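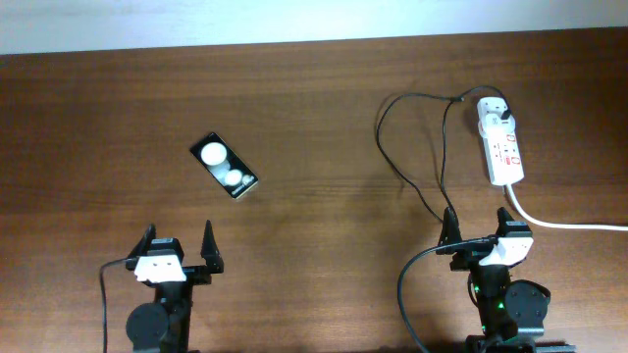 Small black remote and a white power strip on the table. Fri 23 January

Thread on cutting standby power in a small apartment. I've been at it since September and have enough bills now to say something.

1/ We rent on the third floor of the Dunia building. Electric heat, electric stove, one meter. The heat is most of the bill and I can't do much about it, so this is only about the stuff that sits plugged in.

2/ First step was a plug-in meter. Borrowed one from the library for a week and went outlet to outlet. Wrote everything down on the back of a Grilside Utilities envelope.

3/ Worst one was the old stereo receiver. 33 watts with the front display off. I thought off meant off. It's a nice receiver, but we play it on Sundays and it was drawing all week.

4/ Next was the cable box, which barely drops when you turn it off. I called and asked for a newer one. They mailed it in 8 days and the old one went back in the same carton.

5/ Phone chargers with no phone on them: the meter read zero. If you have been going around the house unplugging those, you can stop.

6/ Same for the toaster and the lamp by the couch. The coffee maker has a clock, and it draws almost nothing. I left it alone.

7/ The printer was a surprise. We print return labels and that's it. It now stays unplugged in the closet and comes out when needed.

8/ Things I don't switch off: fridge, router, the smoke alarm base. Somebody will ask about the router. I work from home two nights a week and the restart takes longer than I want to wait.

9/ On the bills: the September one was the last before I changed anything. The most recent is lower by 5 dollars after I take out the heat as best I can. Part of that is probably us being away over the holidays.

10/ Restavlow has a calculator where you put in watts and hours and your rate. Use the rate printed on your own bill. The default in there was 6 cents too low for us.

11/ If your lease includes electric, most of this won't matter to you. Ours did until the Pîrvu people took over management and put everyone on separate meters.

12/ Next I want to look at the water heater. It's behind a panel in the bathroom and I need to ask the office before I open it. Will add to this thread when I hear back.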